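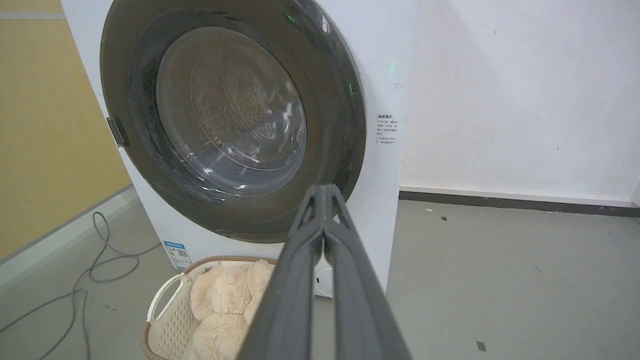
Carrier at the washing machine: pictures from the Clodolus robotics club, Mulmont

Published on Wednesday, July 24, 2019

Welcome to the gallery page of our summer project. Clodolus is the student robotics club of the technical school in Mulmont, and Carrier is the name we gave to our task for this year: a robot arm must take soft things out of a laundry basket, put them in the washing machine, and later bring them back. We started in March with only the arm and a table. I write the texts for this page, and English is not my first language, so please excuse small mistakes.

At the machine
The view is from the small camera at the wrist. The two dark fingers of the gripper are in front, with the round door behind them and the plush teddy bear in the basket on the floor. One can see the holes of the drum through the glass.

The little green light on the white panel is a useful point for us. When we look through many recordings in the evening, it helps to know quickly which way the wrist is turned.

The bear
We have tried socks, towels and one old pullover, but the bear is the favourite of the younger members. It is also the most difficult object. Its fur is long and pale, and the program has trouble to decide where the body ends and where the basket begins. The basket is of a similar light colour, which does not make it easier. For the first weeks we took the bear always by the head. Now we allow the program to choose between the head and the middle of the body, and the middle is often the better choice.

The door
The handle is on the left side of the door and it stands out only a little. For a human hand it is a simple thing. Our gripper has to come from the correct side, with the fingers open just enough, and then pull in a curve. In spring we pulled in a straight line, and the arm stopped itself each time with an error. The group for motion planning wrote the curve new, and they would like me to mention that it took them 8 afternoons.

The glass was another subject of long discussion. The lamps of the room make bright lines on it, and our first version of the program believed that these lines were edges of the door. We did not change the lamps. We added more recordings with reflections to the training set, from different times of the day.

The recordings
At this moment the set has 639 complete recordings with the basket and more than 1,344 short ones for the fingers alone. All are sorted by object and by the member who guided the arm. If you are in the club and your recordings have no label yet, please complete this before the holiday. The list is on the shared drive, in the folder Nedus, which is the name of our arm.

Next steps
After the holiday we will work on the way back, from the drum to the basket. Here the wrist must go inside a round opening, so the camera will see very little, and we do not know yet if we need a second one. New members are welcome from the age of 16, and the group can have 20 persons at most. You can write to the club address at the bottom of the school page.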